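Right, I sat through the whole of Thursday's council budget session in Povville so you don't have to. Thread, and sorry in advance, it's long.

The big one was the Zamport bus contract. The administration says the last lot left the transport account 531 thousand in the red. The last lot say it was fine when they handed over the keys!

Vanderleia Mendonça (finance lead, current side) read out the unpaid fuel invoices one by one. I stopped taking notes after the first page, my hand hurt.

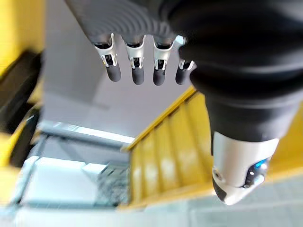 Silver cuffs, dark fingertips.

Genivaldo Assunção, who had her job before the election, was up in the public seats and asked to reply. The chair let him have 2 minutes. He used four, and fair play to him, I'd have done the same.

His argument, as far as I could follow it: the fuel bills were held back on purpose while the council argued with Dalska over faulty meters at the depot. So they're disputed bills, and you shouldn't read them out like plain debt.

Mendonça said a dispute needs a letter and she can't find one. He said look in the Foley Road office. Someone behind me laughed out loud at that (the Foley Road office flooded in spring, for anyone not local).

Where I land, and feel free to shout at me: both can be a bit right. You can run a service well day to day and still leave a horrible pile of paper for the next person. I've done it in actual jobs.
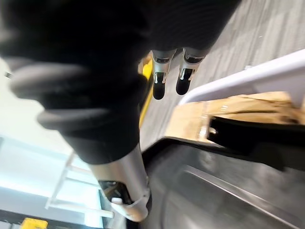 What bothers me more is that the 12 evening routes are still down for "review" and neither of them would say what that means. My mum's on one of those routes. She'd like to know if she can get home from choir!

I did ask at the end. I was told the review goes to the full council in November and papers will be out before then. No date for the papers. I asked for a date and got a smile.

If you want to send in a comment, the form is on the council site under Transport, then Consultations, then scroll for ages. It shuts on 10/25/26, so a Sunday, which means no ringing up for help if it breaks.

Will post the papers when they're up. Replies are open, please be nice to each other, I've got work in the morning.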